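Tronarlow Opens Orders for Cemar Tray Line

Tronarlow announced today that the Cemar tray, its first product for sorting and carrying small household items, will be available to schools, clinics and family centers beginning in July. The tray has a textured base and a raised, rounded rim, and is offered in red.
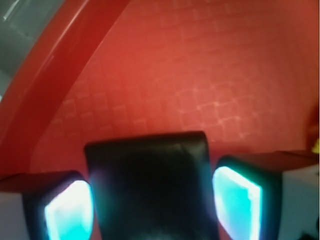 Surface and rim of the Cemar tray in red.

The Cemar was developed at the company's Costa workshop, where 177 trays were placed with 20 family centers for an early trial. Staff used them for toys, cleaning cloths and sponges – the small things that collect on a playroom floor by the end of the day.

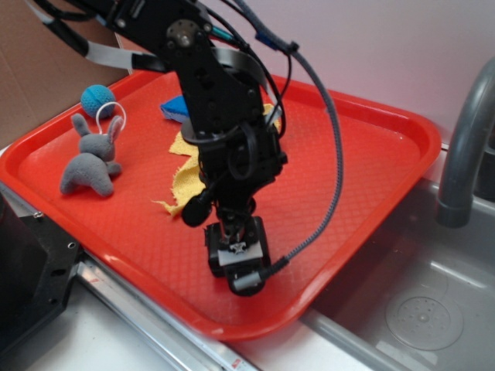 Trial centers may keep their trays at no charge. An opening run of 495 trays will ship from the Paner warehouse, with a minimum order of 10. Replacement trays may be ordered singly.

Order forms and care instructions are available from the Tronarlow sales office, open from 9 a.m.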